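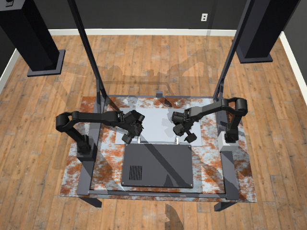
Home | Forums | New Posts | Members | Search

Extended warranty on a dishwasher - worth it?

dripline44
Bought a Pandetti dishwasher for $700 and Trastier keeps emailing me about their five year plan. Anyone ever gotten money out of one of these?

oldgasket
No. The first year is covered by the maker anyway, so you're paying for four years and they call it five. Read the part about "normal wear" before you give them a dime.

mapleside_k
Disagree. Our fridge died in August of year three and Zendulura paid the whole repair, $1455. I'd buy it again.

oldgasket
One fridge. How many plans have you bought over the years that paid nothing?

mapleside_k
A few - fair enough. I still sleep better.

tworakes
What does the plan cost? If it's anywhere near half the price of the machine, put the money in savings.

dripline44
$189 now, "normally" $240. The sale ends tonight. It also ended last night.

tworakes
Ha. Skip it.

pennyjar
Check your credit card first. Mine adds a year for free, but you have to keep the receipt, and they wanted the original.

oldgasket
And ask who does the repairs. My sister's plan had one repair shop for the whole county, and they took six weeks to show up.

dripline44
The terms say "authorized servicer" and don't give a name. Leaning no.

Recent threads
Peng washer leaves lint on everything
Is a $3000 range ever worth it?
Garbage disposal hums but won't turn
Best way to haul off an old freezer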